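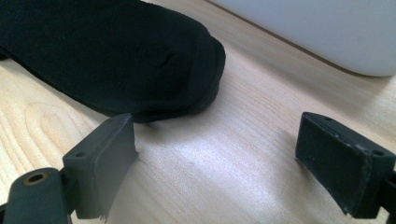 Black sock on the table, still no partner.

November 16, 2024

Laundry in the morning, then the Pride group meeting at the Rustad library. Tegwen ran it. We had the back room until noon and used all of it arguing about the school board letter.

The letter asks the board to keep the student club at Flestadine school. The club has met there since June under a teacher named Ragnvald Boström, and now a few parents want it to need signed permission slips. Karabo said a slip is the same as telling a kid to come out at home first. I agree with that. Märta thought we should offer a trade, slips for field trips and none for regular meetings. We voted and left the trade out.

We have 226 signatures. The board only looks at petitions over 200, so we are fine unless they throw a lot of them out. Tegwen is checking addresses tonight. 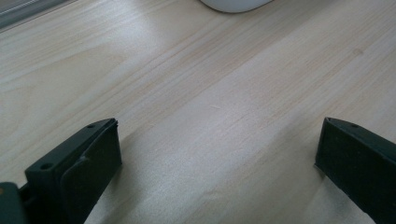 I told the group I would write the part about my own school years, and I sat down to it after lunch. It came out slow. I came out at 19, to my sister, in a parked car, and nothing much happened. That doesn't make a strong letter. What I remember better is the two years before, eating lunch in the art room and keeping my mouth shut. I stopped a lot and looked at the grain in the table, the long streaks running off at a slant, and then I crossed out the first page and began with the art room. It is better now. Still too long.

Karabo called at four. The board has given us two minutes to speak, so my part has to be read by someone fast or cut by half. I'll cut it.

Things to do before the hearing:

Print the letter and get Märta to sign it.

Ask Boström if he wants his name left off.
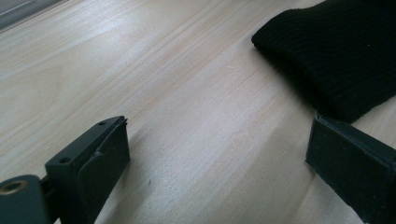
Call Tegwen about rides from Bokulier. She has almost 65 people saying they will come, and the bus stops early.

Find my good shoes.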